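Gillolness Sorting Room: how we're getting on
Progress report to the Trelham fund
7/15/21

Hello all, and thank you again for the second payment, which landed just when the racking bill did! I've tried to keep this shorter than the last one (Karim Fahmy tells me the last one went on a bit) but there's quite a lot to tell you.

The room

We've got the whole of the back room at Gillolness now, and it looks so much better than it did in spring. The old shelving has gone, the walls have had two coats of white and the new lights are up, so we can read a faded label without carrying it over to the window. The racking went in along the long wall and I'm really pleased with it. It came from El Sherbiny, who threw in the end panels for nothing, and the bill was £617 with delivery. I'd put it down as £800 in the budget, so that's a nice little saving, and I'd like to talk to you about where it goes.

The floor by the door is still a nuisance. There's a dip in it and the trolley finds it every single time. I've had one quote and I'm waiting on another.

The bins

You asked how the metal bins were holding up, as we'd talked about replacing them. They're big, they're open at the top and they take a lot of knocks, and the paint isn't pretty any more. The one on the light wooden worktop has chips and scuffs low down on its inner wall, scratches on the tall wall at the back, and a floor that's worn to bare metal with brownish smudges on it. I've no plans to swap it. A bin with a few scratches holds odds and ends just as well as a new one, and I'd much sooner spend the money on lids for the crates (more on those in a minute).

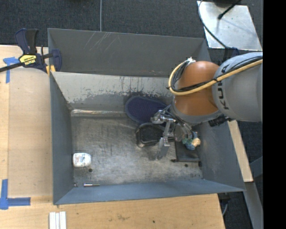
What's gone through so far

We set ourselves a target of 200 crates sorted by the end of August and we're on 149, so I'm feeling hopeful! The first few weeks were slow while we argued over the categories. We started with far too many, and half of them had hardly anything in. Now we've got 18 and they seem to be sticking, although "household, other" is still doing more work than I'd like.

Galtatness have agreed to take everything we can't place ourselves, and their van comes to us, which saves me hiring one. The first load has gone and they've asked for the next one to be labelled on the short side of the crate as well as the top. Fair enough, I should have thought of that.

Money and what's next

Apart from the racking we're very close to budget. Paint came in a touch over and labels a touch under. With your agreement I'd like to move the racking money across to crate lids, as the stacks keep slipping without them and I'm forever picking things up off the floor.

Could you let me know about the lids before the end of the month? I'll send the receipts over separately once I've found the one for the paint.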